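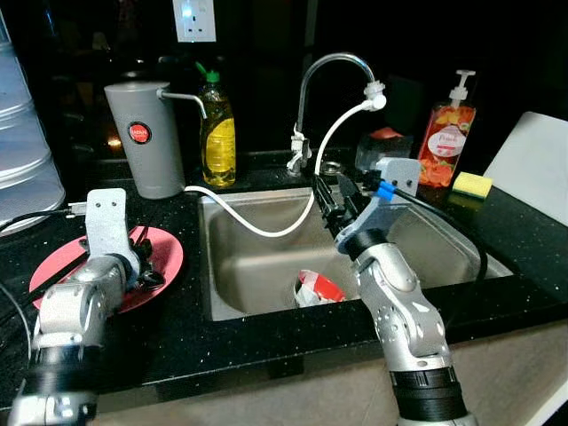 I got the job at Draltent because I can read a rule out loud without laughing, and I mean that as a real skill, because the kitchen code runs to 951 rules and plenty of them are funny. There's one on grapes. There's one on what a pair of arms should do if somebody sings at them (carry on, same speed). My first week I was sent to Skirkero to sit through a full check with Kirsty Moffat, who had written a good chunk of the code herself back when the office was over a shoe store in Utedby, and she parked me on a stool with the clipboard and told me to stop admiring the arms and look at the plate. It was a pink plate, round, flat on the counter to the left of the sink, with the left gripper over it. "What's it doing?" she said. I said it was going to wash the plate. "You don't know that," said Kirsty. "Write down what it's doing."

So I wrote: left gripper over plate. She read it upside down and nodded, and I was so pleased with myself I nearly fell off the stool.

The way a check goes is that you pick a rule, you read it, and you watch until you can say pass or fail or not tried. Most people lean on "pass" when they're hungry. Kirsty leaned on "not tried." She'd been known to hand in a whole day of it. The customer in Skirkero was paying 2000 for the visit and Draltent would have liked a nice clean sheet, please, and I knew that because my manager had told me so twice in the car lot, with his hand on the roof of my car so I couldn't close the door.

We did the reach rules before lunch. Rule 3 is the old one everybody can recite: an arm shall not cross over its partner while either is holding something. Fine. Pass. I loved saying it, too, I said it like a bailiff. Then the soap rules, then the hose rules, which Kirsty takes personally on account of something that happened to a ceiling. Then we ate our sandwiches in the hallway, since you don't eat in a kitchen under check, and that's a rule for us and not for them.

"Which one do you hate?" I asked her.

"One hundred eleven," she said, with her mouth full.

I'd skimmed it in training. Rule 111: on finishing, the arms shall leave each thing where a person of the house would look for it. I said it sounded kind of sweet.

"It's sweet, sure. Try grading it."
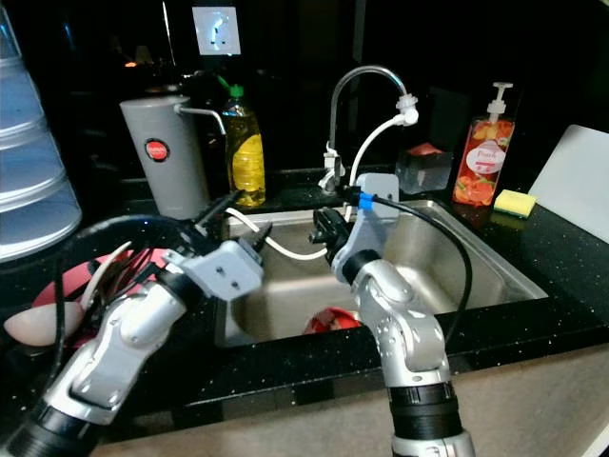 Page last changed: September

After lunch she let me run it. I was supposed to go by the house sheet, a form the family fills out so we know where stuff lives. Plates in the rack. Cutting board against the wall. Sponge by the hand soap. I had the sheet in one hand and the clipboard in the other and I went down the items, and it was going great! The board was leaning right where they'd put down it should be. The sponge was lying in front of the soap, the peach kind, and there was a pink plate tilted in the rack just like the form asked for. A red bowl was down in the sink, but the arms weren't finished, so I let the bowl be and wrote "not tried" beside it, in nice big letters so Kirsty would see.

Then the woman whose house it was came in for her glasses. She'd been very good about staying out of the way all day. She went to the drawer by the stove, opened it, shut it, opened the one under that, and stood there with her hand on it.

"Did you want something?" I said.

"My spoon," she said. "The one I have for my tea. It's all right."

I looked at the house sheet. Spoons: top drawer, left. I told her so, very helpful, and she said oh, yes, her son had filled that out. That was where he kept spoons at his place. She kept hers on the plate by the sink, where she could get at it with her bad shoulder, only the arms kept putting it away, and she hadn't liked to make a fuss with them being so expensive.

I'd like to tell you I said something smart. I said, "Huh."

Kirsty was already off her chair. She didn't touch the arms (never touch the arms, rule 9 or something, I always forget the low ones). She crossed out a line on the house sheet and held the pen out to the woman, and the woman looked at it for the longest time before she took it. Her handwriting was tiny. Spoon, on the pink plate, please. She put the please in and I've seen the form since, scanned, in the system, and it's still there.

We ran the whole set again from the top. It got late and my manager called and I let it buzz in my coat.

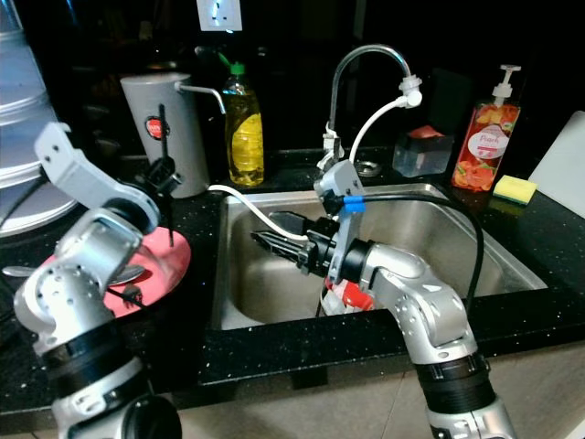
The woman pulled a stool up next to mine for that part, which is allowed if you stay behind the tape, and she asked me what all the boxes on the clipboard were for. I explained the boxes. She thought the grape rule was very sensible. She said her husband would've had a field day with the singing one, and then she tried it out, just a line or so of some old song under her breath, and Kirsty said without turning around, "Same speed. Pass," and marked it down.

When it came to the end I read out 111 and did not know what to put. The form said one thing that morning and another thing that afternoon and the arms had done what they were told both times. If that's a pass, then the spoon in the drawer was a pass too, and I'd watched her stand there with her hand on that drawer.

"So what is it?" I asked Kirsty.

"Ask her," she said.

I turned around on my stool and asked the woman would she look for it there. She said she would. I wrote pass and put her name next to it in the margin. There's no box for that.

My manager wanted to know on Friday why there was handwriting outside the boxes, and why the sheet had come back with two runs on it when the customer had paid for one. I told him it was Kirsty's idea, and Kirsty told him it was mine, and he went off to find out which. I've been to a lot of kitchens since then. First thing I do, before I unroll the tape or get the code out of my bag, I check who filled out the house sheet, and then I go find whoever makes the tea.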